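Every navy that can't afford a new frigate eventually discovers the offshore patrol vessel, and every shipyard with an empty slipway discovers that navy. The Rønning class is the latest product of this courtship. Two hulls are on order, with an option for more that I'd not bet my lunch on.

The brochure promises a corvette's punch on a coast guard's budget. What you get is one medium gun, a flight deck without a hangar and a "mission bay" that, so far, has no missions. Linnea Halvorsen, who spent 15 years in naval procurement, isn't sold. "Space for a missile isn't a missile," she told me.
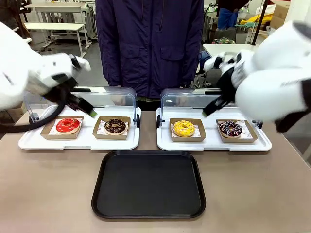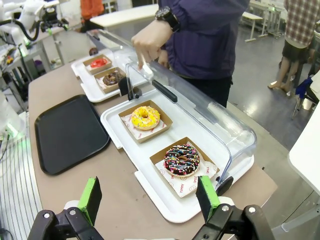 Doughnuts in open-lidded white trays.

Čestmír Jurčo of the Dirnthorpe yard insists the modular fit can be swapped in 11 hours. Alongside, with a crane, in calm water? He didn't say. An earlier class built on the same idea was delivered seven months behind schedule and has never changed its modules at all.

The first hull is due to start trials in February. I'll believe the top speed when somebody outside the yard has measured it.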